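How a Robot Hand Learns to Pick Things Up
Trevonlow Kids' Science Pages
Apr 12, 2020

Picking up a cup is easy for you. You have done it so many times that you don't think about it. For a robot, it is hard. It has to know where the cup is, how far to reach, and how tightly to squeeze.

The robot club at Navarro School works on this problem. The club has 9 members, and they meet in a room full of desks and computers. Their project is called Tarix. They started it in August.

The simplest robot hand is called a gripper. Most grippers have two fingers that open and close. Two fingers can do a lot. Try it yourself: use only your thumb and one finger to pick up a pencil, then a sock, then a book. The book is the hard one.

In the Tarix project, a student holds a gripper in each hand and does a job with them. It might be folding a cloth or picking up something that has tipped over. The cubes on top of the grippers have black-and-white patterns. A computer can find patterns like these in a video and work out where each gripper is and which way it is turned.

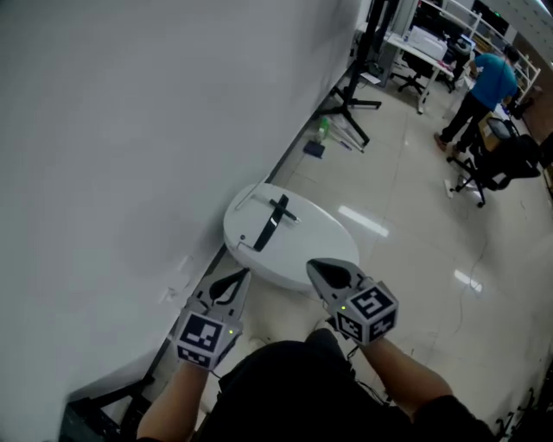
Why does a robot need to see the same job many times?
Because things are a little different each time. A cloth might be bunched up one day and flat the next. If the robot has only one example to learn from, it may not know what to do when something has moved. With many examples, it can learn what stays the same.

The club wants 2000 examples by the end of the school year. On a good afternoon they record some 40. Each one gets a short label, such as "pick up bottle" or "fold cloth." If a gripper drops something, the students still keep the recording, but they mark it as a miss.

When they have enough, the examples go into a computer program. The program looks for the movements that go with each job. Then a robot arm tries the job by itself. The club will bring its arm to the Batholm Robot Fair, where every team gets 2 tries at each task.

Words to know
Gripper: a robot hand that opens and closes.
Label: a short note that tells what a recording shows.
Program: a set of instructions for a computer.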